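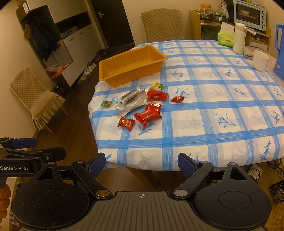

2021-03-24

My daughter has joined an under-nines soccer team, and I have somehow become the assistant coach. I put my hand up at the registration night to ask where the toilets were.

The team is Drultcombe Blue. There is also a Drultcombe White, who got the tall children. We train on the bottom oval, the one with the slope, and the kids have already learned that if you kick downhill you look much better than you are. I'd like to say I stamped this out but I have been taking my own practice shots from the same end.

I should admit I never played. I did one season of indoor netball for a work team at Saarinen (the joinery, back when it was out past the tip) and sprained something in the warm-up. So I've done the reading. I did the online course, which took three evenings and gave me a certificate I can print. It has a lot to say about "small-sided games" and almost nothing about what to do when your goalkeeper is lying down.

Our first match was away at Vinomham. If you haven't been, it's a long drive for a short game. They have a proper clubhouse with a roof over the seats, and a scoreboard, which is a cruel thing to put in front of eight-year-olds in a competition where we supposedly don't keep score. Every child on that field knew the score. So did every parent. I knew it too, and I'm not writing it down.

What I can report is that we had the ball quite a lot in the second half. The trouble is that all of ours had it at once. I'd spent two whole sessions on spreading out, with cones, and for the first minute they did stand beautifully far apart, like people waiting for different buses. Then the whistle went and they closed in on the ball and stayed there until oranges.

The gear is another matter. The club handed me a bag of Tustar balls that I think are older than the team. Nine in the bag, and the pump needle is bent, so pumping one up takes one person to hold the ball and one to swear quietly at the pump. The shirts run large. My daughter's comes down past her knees and she has drawn the number 23 on the arm in texta because she didn't like the number she was given. I'm told this will come up at the next club meeting.

Fees were $310 this year, if anyone's wondering, and that includes socks. One pair. I have bought two more pairs since, in slightly different blues.

Things I've worked out so far, for whoever gets this job in 2022:

- Tie all the laces before you explain anything.
- Don't say "last goal wins" unless you mean it. They have excellent memories and no mercy.
- Bring the spare whistle. The first one will be in somebody's mouth.
- Parents on the sideline will shout "kick it!" at a child who is already kicking it. Smile at them.

Training moves to the top oval in May, once the cricket people have packed up their covers, and it's flat up there. I'm a bit worried about what that will do to our shooting. The head coach thinks we should try a new formation before then -- two at the back, and a midfielder who "floats". I asked my daughter if she'd like to be the one who floats. She said she'd rather be the referee, since the referee gets to use the whistle and can go wherever he likes.

Home game next, against White.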